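The Long Goodbye of the Kitchen Junk Drawer

Every house I have lived in has had one drawer that would not close. It is always in the kitchen, usually the second one down, and it holds whatever the rest of the house has refused to take responsibility for. Batteries of unknown charge. A key to something. Soy sauce in packets, from a restaurant that has since become a dentist.

I bring this up because the people who design kitchens would like it gone. Last January I spent a weekend at the home show in Bestport, where they put forty kitchens under one roof and let the public open everything, and I did not find one junk drawer. I found a drawer for spices lying on their backs. I found one with a charging station and another with a slot for a single rolling pin. There was a drawer inside a drawer, and it opened with a sigh like a butler's. What I did not find was anywhere to put a birthday candle that has been used twice and has one more birthday in it.

The saleswoman at the Gorwood booth was patient with me. Gorwood makes cabinets, handsome ones, and she had clearly been asked worse. I wanted to know where a person would keep tape. She said there was a household command center. It was a tall, narrow cupboard with a corkboard on the inside of the door and a row of small labeled bins, and it cost $3,241 before installation. I asked which bin was for the tape. She said that was up to me, and I have to say it felt like a lot of pressure.

I grew up in Erkley, a town that had a hardware store, a second hardware store that was mad at the first one, and not much else. My mother's junk drawer was to the left of the stove. It was an archive. If you dug, you went back in time: this year's takeout menus, then rubber bands from the newspaper, then a layer of pennies, then at the bottom a thin brown bookmark of something that might once have been a stick of gum. My father claimed he could find anything in there within a minute. He never did, but he would stand over it stirring with one finger, very calm, and eventually whatever he was looking for would turn up in his coat.

The drawer had rules, though no one had written them down. You could add to it whenever you liked. You could not clean it out, not without everyone present, the way you can't open a will. When my brother tidied it one summer as a surprise, sorting the whole thing into sandwich bags, there was a silence at dinner that I can still hear. Within four weeks the bags were in the drawer, empty, along with everything they had held.

I have since tried to be better than my upbringing. I once bought a set of bamboo dividers and spent an evening deciding what deserved its own compartment. Pens did. Scissors did. Then came the real questions. What do you call a group containing a luggage tag, a tiny screwdriver, a cork and the spare button for a shirt you gave away? I called it "other." By spring "other" had eaten the pens. The dividers are still there, under things, and when I reach in for the flashlight I can feel them like the ruins of a more orderly people.

The professional organizers have a rule for this, of course. They like rules with numbers. The one I hear most is 90 days: if you haven't used it in that time, let it go. I tried it. I threw out a small L-shaped wrench that had been rolling around back there since the move, and felt very light and modern about it. You will have guessed that the bed began to wobble. What you might not have guessed is that the replacement wrench came in a pack of four, and that I now keep all of them, forever, in the drawer.

The rule seems to me to misunderstand what the stuff is for. Hardly anything in there is useful in the ordinary sense. It is more like a savings account, paying almost nothing, that you keep open in case of a very specific disaster. Power cut? Candle. Loose hinge? Some kind of screw. A stranger at the door who has lost the cap to a bicycle valve? I am ready for him. I have been ready for him for years.

And there is the matter of company. A kitchen with nothing lying about is a lovely thing to walk into for an afternoon. At Bestport I stood in several and thought about how well I would behave in them. I would eat more fruit. But after an hour I started to feel watched, and when I emptied my pockets to find my parking ticket – a receipt, a hair tie, one of those little pencils – I looked at all that clean surface and couldn't bring myself to put anything down.
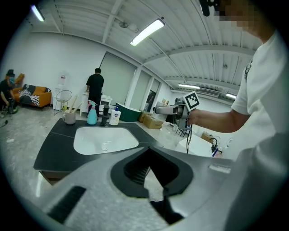

So I carried the lot home and put it where it belonged. The drawer took it, with some leaning. The parking ticket turned up on Thursday, in my coat.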